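Buy the Arms Last

Every spring the same kind of budget request goes around at places like ours: two arms, a mobile base, a pair of grippers, and a line at the bottom marked "other." The line at the bottom is where the money goes. When Elstead put in its order in March, the Plovberg base was the figure everyone argued over. The floor protection, spare fingertips and service plan took up 5 lines and got no discussion at all.

I think the order of spending is wrong. A team that wants a robot to work in bedrooms should pay for simulation time first and hardware second. A simulated bedroom costs very little to change. You can move the bed, widen the doorway, swap the floor, and run the job again before lunch. We ran 3,402 trials that way before asking for a quote on anything with a motor in it.
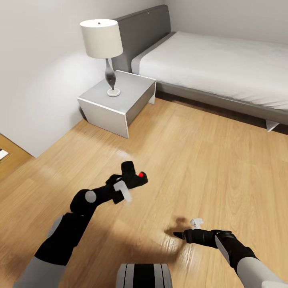 Those trials changed what we asked for. The longer arms came off the list, and so did the second set of grippers - a saving of roughly 90 hours of operator training.

The objection from Kobori, our partner on the project, is that simulated floors are too kind. Real ones have dust and cords. I agree, and I would still hold back the purchase. The Trusulwood test apartment can be booked for 200 dollars a day, and a week there will show most of what the software missed. After that, sign the order.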